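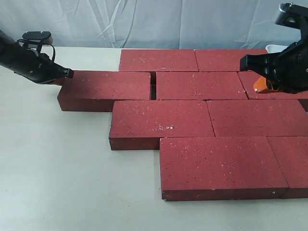 Kola Bench: equipment plan and data card

This repository holds the parts list, budget sheet and recordings index for the two-arm brick laying bench at our Bresonport shop. It is meant for anyone planning a similar bench, or ordering spares for ours.

Status: budget frozen 31st December. The next review is in June.

What is in the repo
parts.csv - every item with supplier, price and lead time
budget.csv - planned and actual spend by quarter
sessions.csv - index of recordings, one line per session
quotes/ - supplier quotes, PDF

What to buy first
Order the arms before anything else. Ours came from Baidoo with a lead time of 18 weeks, and the rest of the plan had to wait on them. Grippers ship separately from Prita in around 4 weeks. The table, fabric backdrop and bricks can be bought locally.

Spares
Gripper fingers are the main running cost. Brick is rough on them. Budget for 8 spare fingers a year and 2 spare cables per arm. Fingers are listed by part number in parts.csv - color does not affect fit.

Not in the budget
Floor space, power work and staff time. Shipping is included only where the quote gives it.

Known gaps
Prices are before tax. Two early orders have no invoice on file and are marked "est" in the actual column.

License
CC BY 4.0 for the tables. Quotes stay with the suppliers and should not be passed on.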